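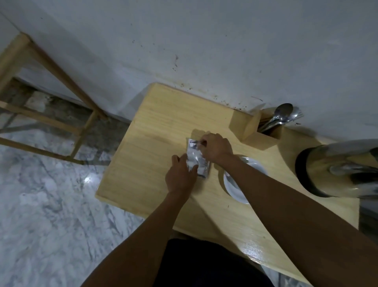
4. Setting up a call list (phone bank, Widstead office)

1. Log in to Vetadell with your precinct captain login. Not the guest one.
2. Lists > New > Registered voters. Pick your ward.
3. Set the cap to 211 names per caller. Bigger lists time out.
4. Under Script, choose "Senate undecided, 7/16/19". Older scripts are still in the menu, ignore them.
5. Save, then Assign. Callers get a text with thier link.

Note: list won't show up right away. Wait 10 minutes, refresh once.

CAUTION: Do not hit Merge. It pulls in the county file and there's no undo. If you did it anyway, stop and call Zinash Berhe, ext. 1767.

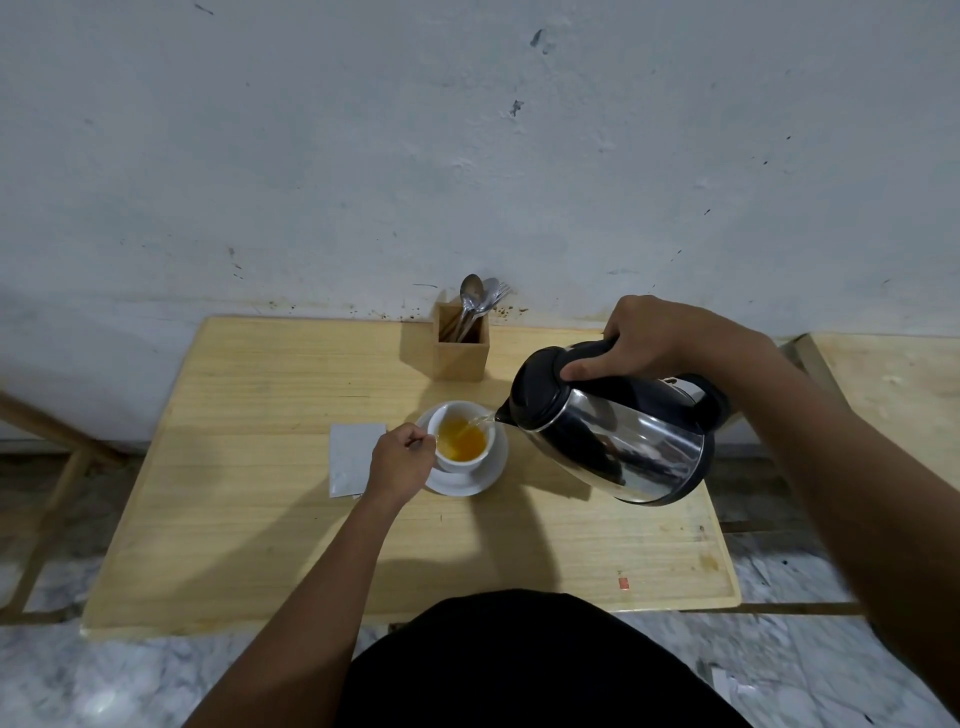 Hot drinks: steady the cup while you pour.

6. End of shift: mark refusals and wrong numbers before you log out. Unmarked names go back in the pool and get called agian.
7. Log out on every machine.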